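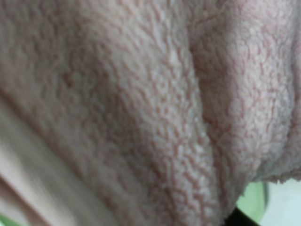

Rosa und flauschig: Stoff in dicken Falten

Wider die Kante

Meine Schwiegermutter faltet Handtücher in Drittel, dann in Hälften, und legt sie mit dem Rücken nach vorn ins Fach. Ich habe das übernommen, ohne zu fragen, und sechs Jahre lang durchgehalten. Im Dezember habe ich aufgehört.

Der Anlass war ein Faltkurs von Firildale, 46 Euro für einen Abend. Wir saßen zu zwölft vor Stapeln aus Frottee und lernten, dass ein sauber gelegtes Handtuch »Ruhe in den Raum bringt«. Belegt wurde das mit einem Vorher-nachher-Album. Auf dem Nachher lag in jedem Bad auch eine neue Seife, und das Licht war besser. Ich hätte gern einmal nur die Handtücher gesehen.

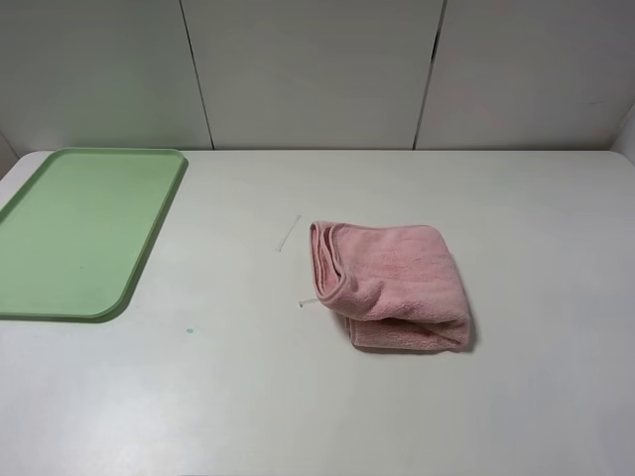 Britt-Marie Forsberg
Kolumnistin, Ressort Wohnen

Dicker Stoff macht ohnehin, was er will. Man streicht ihn glatt, er hebt sich wieder. Ein rosa Handtuch, locker zusammengelegt, mit einer Lage, die unten hervorschaut: So liegt Frottee nun einmal, wenn man ihn nicht presst. Wer da eine Kante hineinzwingen will, arbeitet gegen die Schlaufen, für die er bezahlt hat.

Mir fehlt bis heute ein Argument, das über den Anblick hinausgeht. Platz? Mag sein, bei 123 Handtüchern. Wir haben neun. Haltbarkeit? Die Kursleiterin sprach von »Respekt vor der Faser«, und als ich nachfragte, kam die Pause. Bleibt der Gast, der den Schrank öffnet. Meine Gäste öffnen meinen Schrank nicht, und falls doch, habe ich andere Fragen an sie.

Trutley verkauft inzwischen ein Faltbrett, Sastry den passenden Regaleinsatz. Man kann also ordentlich Geld ausgeben für ein Problem, das mit der nächsten Dusche wieder von vorn beginnt. Geschirrtücher lege ich weiterhin ordentlich, die Schublade klemmt sonst. Bettlaken auch, halbwegs. Aber Badehandtücher werden bei mir einmal umgeschlagen, noch einmal, fertig. Meine Schwiegermutter hat es gesehen und neu gefaltet. Wir haben darüber nicht gesprochen.

Kommentare (3)

Ott Laur: Drittel ist richtig. Bei Hälften steht das Handtuch vorn über und die Schranktür geht nicht zu. Schon mal gemessen?

frottee_fan: Rollen!!! Seit Jahren. Keine Diskussion.

M. aus dem Norden: 46 Euro? Bei uns hat das die Oma gemacht, und zwar schlecht.

Auch interessant
Wukeser im Test: Was taugt der Wäschekorb auf Rollen?
Bügeln, wozu eigentlich
Das Gästebad und seine Lügen

Start | Wohnen | Meinung | Rezepte | Newsletter | Suche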